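Keeping Small Things in Small Tubes

Apr 14, 2026

I have been a saver of little containers for as long as I can remember, and my kitchen drawer has the rattle to prove it. Clear plastic tubes with a push-in cap are the ones I go back to most. You can see what you've got without opening anything, they lie flat, and a bright cap is easy to find when it rolls under the cooker (mine do, often).

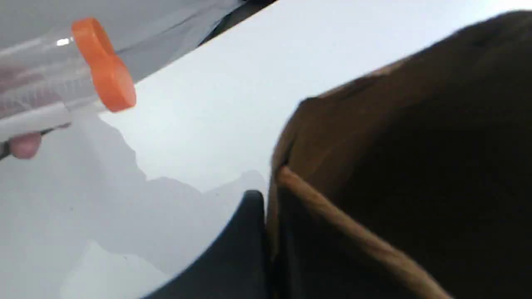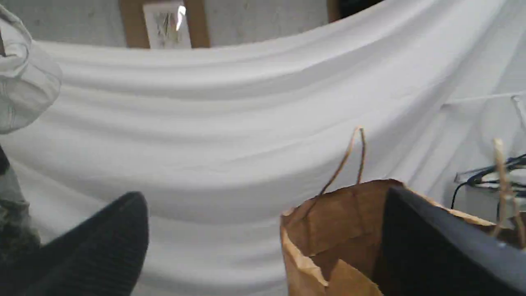 Start with a proper wash. Warm water, a drop of washing-up liquid and a bottle brush, or a bit of cloth wound round the handle of a wooden spoon if you haven't a brush thin enough. Rinse twice and stand the tubes upside down on a tea towel overnight. I used to hurry this and put seeds in the same evening, and in March I lost a whole lot of sweet peas to mould that way — my own silly fault, and I sulked for days.

Once they're dry, have a think about what you lose most. For me it's needles, so those went in first, with a scrap of felt pushed down to the bottom to stop them clattering. Picture pins and small screws come next. Vanilla pods do very well too, as long as the tube has only ever held food, and so does a little saffron if you keep it out of the light. My friend Vasylyna Hrytsenko keeps her cake candles in one and birthday matches in another, well up out of the children's reach, and I've copied her on the candles.

Labels! Please do label them. Masking tape and a soft pencil will outlast any fancy sticker I've bought, and it peels off cleanly when you change your mind. Write along the length of the tube, so it reads properly when the tube is lying down. For seeds I put the name and the year, and a grain or two of uncooked rice inside for the damp.

If a cap has gone stiff, don't go at it with your teeth (I know, I know). Hold the cap end under the hot tap for a moment, dry your hands, and twist gently as you pull. A loose one can be helped along with a single turn of plumber's tape where it pushes in.

As for where to put them, I cut down a shoe box lid to 9 cm wide and slid it into the drawer beside the string. It holds seven tubes side by side, with three more laid crossways at the back if I'm feeling greedy. Brown paper bags folded flat underneath stop the lid from skating about every time the drawer is opened, and then you always know where the bags are as well.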